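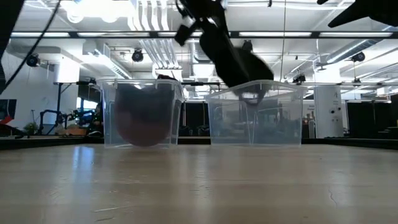 The arm reaching for the right-hand bin at the Begay lab in Flarbridge.

Keeping the blurry ones: a chat with Danang Wibisono

Mar 11, 2023

I had a whole list of questions for Danang Wibisono and I got through maybe a third of them, because he started talking about motion blur before I'd even taken my coat off. I'm not complaining! I've been wanting to write about his group at the Begay lab for ages, ever since a friend forwarded me their Flolel write-up with the subject line "they stopped throwing it away."

What they stopped throwing away is bad video. If you teach robot arms by example (a person steers the arm through a job, the arm's cameras record it, and a model learns to copy the motion), you end up with a mountain of pictures, and plenty of them are smeary. The arm moves, the wrist camera moves with it, the chairs turn into stripes. Most people I've talked to filter those out first thing.

"We did too," Danang told me. "I wrote the filter! I was proud of it. It was fast and it threw out everything that looked ugly to me. And then the arm would get to the middle of a move and kind of lose its nerve."

I asked what losing its nerve looks like in a robot.

"It slows down. Sometimes it stops dead between the bins, and then it goes on in little steps. It took us way too long to see that it was slowing down exactly where we had cut the pictures. It had never seen the world from a fast-moving wrist, so as soon as it sped up, everything looked strange to it. So it braked, and then things looked normal again, and off it went."

The job they study is about as plain as it gets: take an object out of one clear plastic bin and put it in the one next to it. I wondered out loud if that was a bit easy, and he laughed at me. Clear walls are a pain, he said. The camera sees the wall, the stuff behind the wall, and the reflection on the wall, all piled on top of each other, and the gripper has to get past the rim either way.

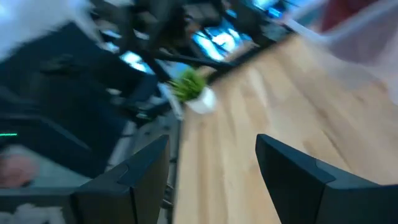

"People want me to show them a robot folding shirts," he said. "I love that stuff, I watch all of it. But if I change one thing in my method and the task has forty steps, I can't tell you which step got better. With two bins I can."

So on to the method, which I'll try to get right. They recorded 2,523 demonstrations and trained two models on them. One got the cleaned-up set, with the old filter switched on. The other is Flolel, which gets every picture and a blur score for each one, along with how fast the wrist was going at the time. There's no sharpening step. The model can learn for itself how much to trust a smeared view at a given speed, and it has the fixed camera to lean on when the wrist view is mush.

Then they ran both on the arm, with a hundred transfers each. The filtered model finished 90 of them. Flolel finished 97. When I said that sounded like a modest bump, Danang pointed at the failures instead.

"Look at where the ten went wrong. Most of them are in the fast part. With Flolel we have three misses, and all three are at the grasp, where the arm is slow anyway. So blur is off my list of worries for this task. Grasping is still on it."

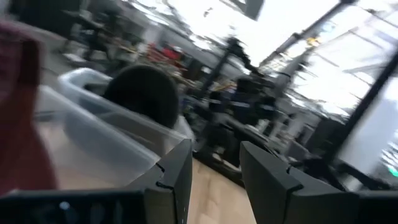
Wrist camera view of a clear bin and a dark, rounded object, with the gripper's two fingers up close.

He's careful about how far this goes, and I pushed him on it a couple of times. It's one lab, one arm and one kind of bin. They haven't tried it with the lights down, when the blur gets longer, and he has no idea yet if the speed signal matters more than the blur score. "My guess is speed," he said, "but I also guessed the filter was a good idea, so."

I did ask about Ernov, the labeling tool the group built for marking up the recordings, since two readers wrote in about it after my last post. The version in use now shows the blur score as a strip under the video, and he'd like to share it in April if the cleanup goes well. (He made me promise to write "if.")

We ended up talking for another half hour about whether people do the same thing, whether you and I look at the world any differently while we're swinging an arm around. He thinks we mostly ignore what we see mid-swing. I think we don't, and I kept waving my coffee around to prove it, and he moved his laptop.

The next round of tests adds a third bin, and he says I can come back for that one.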